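Open Day Report, Tarkodthorpe Automation Workshop
By Maximiliano Pastor, July
Last updated: July, 4:15 p.m.

Dear friends at the Kramer Fund,

I promised you a proper account of our open day, and I am happy to say it went better than I had dared to hope when we first wrote to you. We had 101 visitors through the door, quite a few of them from Mostville, and a lovely group of 36 students who came over from Plasemby with their teachers and stayed well past lunch (we had to send out for more sandwiches!).

The bin-picking demonstration drew the biggest crowd, as you might guess. We set the arm up over the big metal bin with the red and green blocks, and people were very patient while we talked them through how it chooses which block to go for.

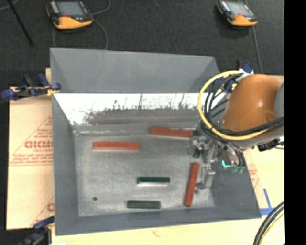 The questions were wonderful, and some were harder than the ones we get at trade shows. One girl wanted to know what the arm does when two blocks are touching, and we spent a good ten minutes on that with half her class leaning in.

On the money side, we have spent $1,239 of the visit budget so far, mostly on the coach and printing, and I expect the last invoice to be about $208. I would dearly like to run a second day in the fall, with smaller groups and more chairs, and will send you a plan for it soon.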